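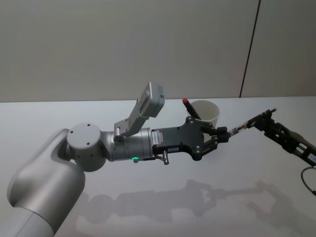 La superficie blanca y el coste de mantenerla

Opinión
Por Gilmar Vasconcelos

Compartir 269 · Comentarios 14

El blanco se ha convertido en el acabado por defecto de las superficies horizontales de trabajo. Figura en los pliegos de equipamiento de oficinas, laboratorios docentes, cocinas y aulas, y suele figurar sin justificación. El campo «color» de la ficha se rellena con la misma inercia con que se rellena el campo «unidad de medida». Mi tesis es que esa elección debería argumentarse en cada caso, igual que se argumenta el espesor del tablero o la resistencia del canto, y que en una parte considerable de los casos el argumento no se sostendría.

Conviene separar dos propiedades que el lenguaje comercial mezcla: la reflectancia y el brillo. La reflectancia indica qué fracción de la luz incidente devuelve la superficie. El brillo indica en qué medida la devuelve de forma direccional. Un tablero puede ser blanco y mate, o gris y brillante. Los problemas de deslumbramiento que se atribuyen al color corresponden con frecuencia al brillo, y los que se atribuyen a la luminaria corresponden a veces a la mesa. Cuando una dirección de obra recibe quejas de fatiga visual, lo habitual es que cambie los difusores del techo, partida cara, antes de medir nada en el plano de trabajo.

El contraste es el segundo asunto. Quien lee papel blanco sobre mesa blanca trabaja con un borde de tarea poco definido, lo que para la lectura tiene escasa importancia. Quien alterna entre una pantalla de luminancia moderada y una mesa muy clara, iluminada desde arriba, obliga al ojo a readaptarse cada vez que baja la vista. Las recomendaciones de diseño que se manejan en el oficio desde hace décadas piden relaciones de luminancia contenidas entre la tarea y su entorno inmediato. Un gris medio las cumple con holgura. Un blanco de catálogo, bajo una luminaria directa, las cumple o no según la posición del usuario.

El año pasado revisé con Čestmír Pešek las fichas de reposición del edificio Aguiar, un inmueble de uso mixto con 900 puestos. Entre las mesas sustituidas antes del plazo de amortización, 200 lo fueron por razones que la ficha clasificaba como «estética»: amarilleo junto a ventanas, marcas de roce, cercos que la limpieza ordinaria no retiraba. Ninguna de ellas presentaba daño estructural. El coste total de la operación, incluidos transporte y retirada, se repartió en dos ejercicios y no generó ningún comentario en el informe anual. Se entendió como desgaste normal. A mi juicio fue el desgaste normal de una decisión anterior que no se había examinado.

Se me ha objetado, y Pešek es quien lo hace con más insistencia, que la suciedad visible es una ventaja. En un puesto donde se manipulan alimentos, muestras o piezas pequeñas, que una mancha se vea equivale a que se limpie. Acepto el argumento en su ámbito. Para una cocina colectiva o un banco de preparación, la visibilidad del residuo es un requisito funcional y el blanco lo satisface a bajo precio. También lo satisface en tareas de inspección de objetos oscuros, donde el fondo claro acorta la búsqueda. Lo que discuto es la extensión automática de ese criterio a una mesa de reuniones, a un mostrador de biblioteca o a un pupitre de secundaria, donde la mancha visible produce una orden de trabajo y un producto de limpieza más agresivo del necesario.

Ese último punto merece detalle. Las superficies claras se limpian con más frecuencia y con más abrasión. La abrasión altera la capa de acabado, la capa alterada retiene mejor la suciedad, y la suciedad retenida se ataca con más abrasión. El ciclo es conocido por cualquier empresa de limpieza. Norbert Kadlec, que lleva los contratos de conservación en Wenen, mantiene un registro de 2,185 intervenciones en mobiliario y lo ordena por causa. Me permitió consultarlo en marzo. La categoría más poblada es «pérdida de acabado por limpieza», muy por delante de golpes y quemaduras. El registro no recoge el color, defecto que Kadlec reconoce y que impide extraer de él la conclusión que a mí me convendría. Lo cito por la categoría, que apunta a un problema que los pliegos no contemplan: se especifica el tablero y no se especifica cómo se va a limpiar.

Queda la cuestión de la luz. El defensor del blanco sostiene que una mesa clara contribuye a la iluminación general de la sala y permite reducir potencia instalada. En cálculo es cierto. En servicio, la contribución depende de que la mesa esté despejada, y los programas de simulación la suponen despejada. Una mesa real sostiene papeles, equipos, bolsas y abrigos. Las paredes y el techo, que casi siempre permanecen libres, son superficies mucho mejores para confiarles esa función. Si el presupuesto permite subir la reflectancia de un solo plano, el candidato es el techo.

Wagner Queiroz publicó hace unos meses, en el boletín de la consultora Nastex, una defensa del acabado único por razones de compra. Un solo color simplifica el almacén, permite intercambiar tableros entre plantas y evita los lotes residuales. Es el mejor argumento que conozco a favor de la situación actual, y tiene la virtud de no invocar la higiene ni la modernidad. Ahora bien, es un argumento a favor de un color único. Un gris medio o un beige mate, adoptados con la misma disciplina, darían idéntico resultado logístico. Que el color único sea el blanco es una consecuencia de la oferta: los fabricantes lo tienen en existencias porque se pide y se pide porque está en existencias.

Propongo tres cambios modestos en la redacción de los pliegos. El primero, sustituir el campo «color» por un intervalo de reflectancia y un valor máximo de brillo, ambos verificables con instrumento en la recepción. El segundo, exigir que la ficha indique la tarea principal prevista para la superficie. El tercero, anexar el protocolo de limpieza al contrato de suministro, de modo que la garantía del acabado quede vinculada a él.

Otakar Hrnčiar, que leyó un borrador de este texto, considera que el segundo cambio es impracticable, dado que las salas cambian de uso antes de que se entregue el mobiliario. Puede que tenga razón. En ese caso me conformo con el primero, que cabe en una línea y no encarece la compra.

Suscríbase al boletín semanal de Wikeck. Puede darse de baja en cualquier momento.

Utilizamos cookies propias y de terceros para analizar el uso del sitio. Aceptar · Rechazar · Configurar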